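Minutes of the ordinary meeting, Rolix Astrology and Tarot Circle
Sep 7, 2021
Chair and minutes: Dalia Pärn

1. Previous minutes
The minutes were accepted with one correction. The hire of the Fodor room was written as 91 dollars and it should be 112.

2. Membership
We have now 60 paid members. The reminder letters go out once more, and after this the unpaid names will be taken from the mailing list.

3. Tarot study evenings
The Minor Arcana course is finished up to the Cups. It was asked if beginners may join in the middle. Agreed that they may, when they have their own deck and have read the first booklet. The question of reversed cards was discussed for a long time and is not decided — each reader continues in her own way.

4. Open day in January
The Warer hall is offered to us again at the same price. Short readings will be 33 dollars and the money goes to the library. Members who want a table must write to the chair. Incense was not favoured because of the neighbours, and the centre aisle must stay clear.

5. Library
The two ephemeris books are still missing. Whoever has them, please bring them back, also if the cover is damaged. Agreed to buy one new book on lunar nodes.

6. Telephone readings 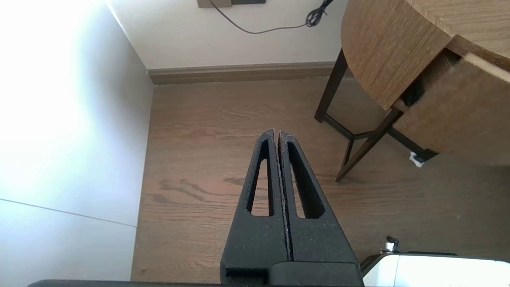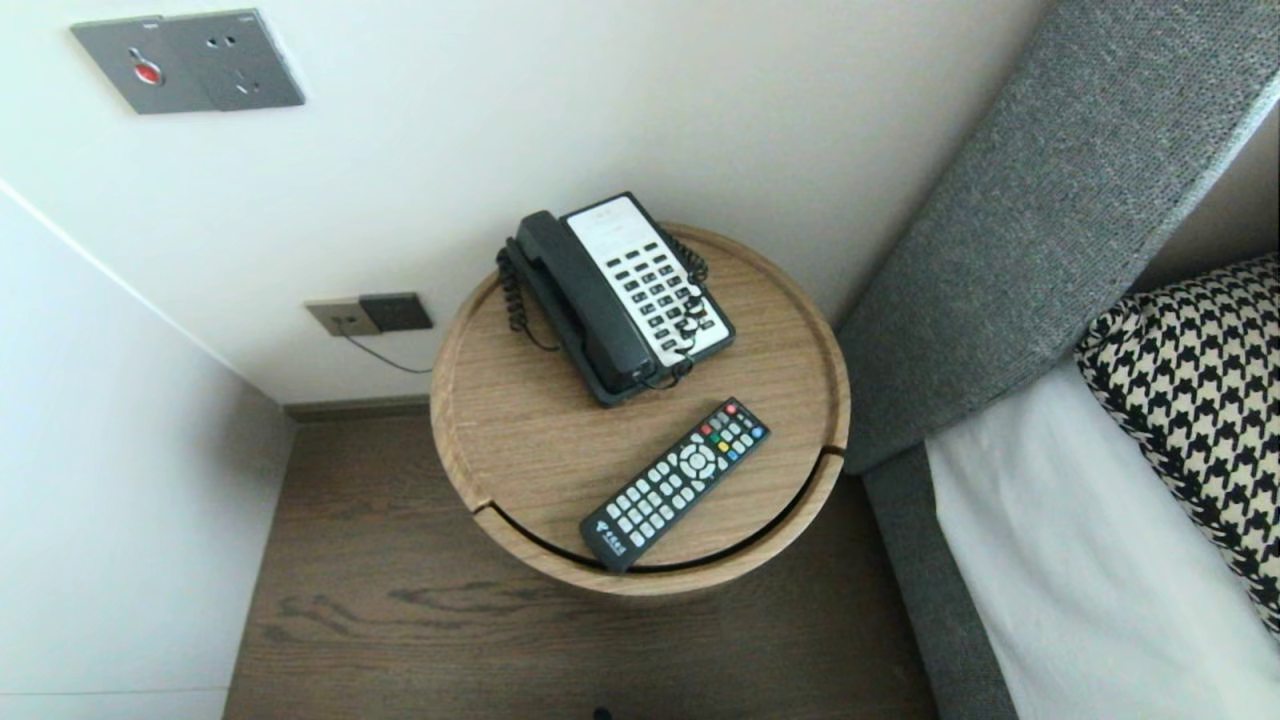
The proposal is to offer readings by telephone on two evenings each month, through the Elero line. Some members fear that a reading without seeing the person is weaker. Others have done it for years and find that the voice is enough. Dalia asked the readers to use a phone with a cord, like the dark one with the white faceplate on the round oak table, and to leave space beside it for the cards. Birth time and place must be taken before the call, and no reader gives advice on illness or on court matters. Carried, with two against.

7. Other business
The newsletter needs a colour cover and a person to draw it. Articles on the Saturn return are welcome, one page at most.

The meeting was closed after tea.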